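Getting water rings and spills out of the spare room

Most of the cleaning questions I get in summer are about drinks. People take a bottle or a glass into a room that was never meant for eating, set it down, and find a mark later. The tips below cover light-colored tables, carpet tiles and the bottles themselves.

Rings on a white tabletop

Start with plain warm water and a drop of dish soap on a soft cloth. Wipe with the cloth flat, then go over it again with clean water and dry it. If a gray or yellowish ring stays behind, make a paste of baking soda and water, leave it on for 11 minutes, and wipe it off without scrubbing. Do not use scouring powder. It dulls a shiny surface, and the dull patch will pick up dirt faster than the rest of the table.

Tea and coffee rings need more than one go. Let the table dry fully between tries so you can see what is left.

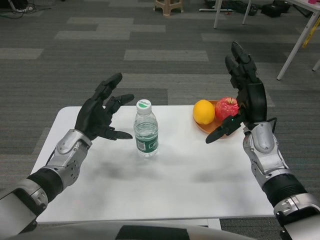 On painted furniture, test the paste underneath first. Older paint can turn chalky, and some of it will come off on the cloth. If that happens, stop and stick to soap and water.

Cold bottles

A bottle straight from the refrigerator will sweat on a humid day, and the water runs down and sits under the base. A coaster with a raised rim holds it. A folded dish towel works too, but it has to be changed once it is soaked. Cork coasters are fine for mugs and poor for cold drinks, as they let water through after an hour or two.

I bought a set of Plustari coasters in July and have had no trouble with them. They go through the top rack of the dishwasher.

Spills on carpet tiles

Plain water needs only blotting. Lay down a dry towel, stand on it, move to a dry part of the towel and repeat. For juice or soda, blot first, then use 2 cups of cool water with a teaspoon of dish soap. Work from the outside of the spot toward the middle. Rinse with a damp cloth and blot again.

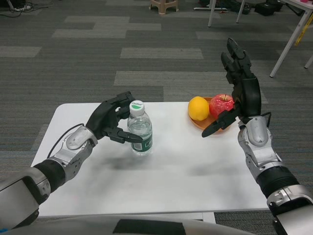
Loose-laid tiles can be lifted. Pull up the wet one, stand it on edge against a wall, and dry the floor under it before putting it back. Note which way the arrow on the back points, or the tile will look like a different shade once it is down. Glued tiles should be left where they are with a fan on them overnight.

Keep a few spare tiles from the same batch. Store them flat, away from the water heater.

Refilling bottles

Wash the cap as well as the bottle. Most of the smell is in the threads. Use hot soapy water for a sturdy reusable bottle and lukewarm for thin plastic, which loses its shape. Leave both parts to dry with the cap off. To get a label off, soak the bottle in lukewarm water, peel slowly, and rub what is left with cooking oil before washing again.
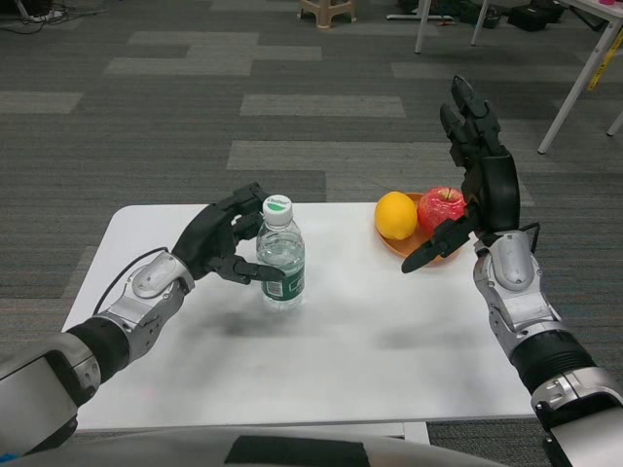
Réka Balogh wrote that the baking soda paste left a white film on her table, and that a second wipe with a little vinegar in the water cleared it. She also keeps her spare carpet tiles under the bed, face to face, so the backing does not mark the pile.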